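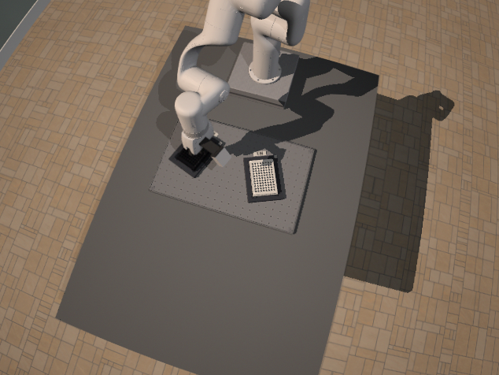
4.2 Plate handling in simulation

The Tiltau policy was trained on 2000 rendered episodes, with lighting and floor texture drawn anew for each. Both plate holders sit on a perforated breadboard whose pose is perturbed at reset. A further 266 episodes were held out for testing.

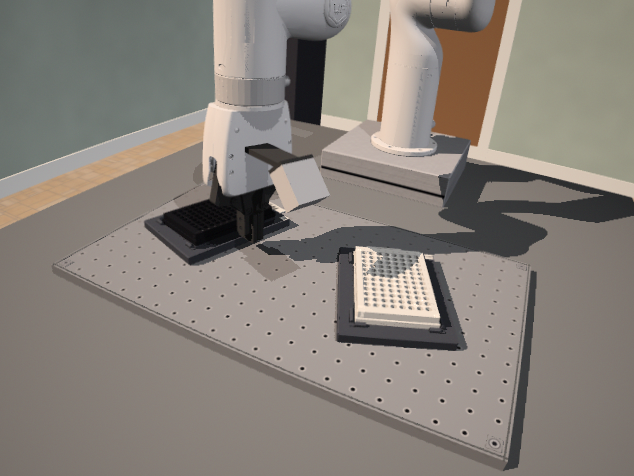 Figure 3. Simulated cell with black and white well plates.

Hard shadows raised the grasp error most — the Folska baseline, trained under one fixed light, showed the same trend.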